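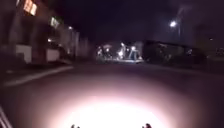 ## "We ask when the price changes"

Climeck lends money to small utilities, and since April its risk team has read every loan again with a carbon price in mind. I spoke on Tuesday with the analyst who leads this work. She asked me to leave out her name.

The first test covered 200 loans. "We took one price path and applied it to all of them," she said. "It was too simple, but we had to start somewhere." The team now uses 2 paths, a slow one and a sudden one. Under the sudden path, Zitow, a district heating company, could not pay its interest after the third year.

"Zitow was surprised, and we were also surprised," she told me. "Their coal contract is fixed — the risk was in the permits."

I asked if borrowers share their data willingly. Kairys sent a table with 3097 rows and no explanation. Timent sent two pages. "I preferred the two pages," she said. "I could call them and ask."

The results do not yet change the interest rate of any loan. She expects this to be discussed with the board, and she would like the borrowers to see their own results first.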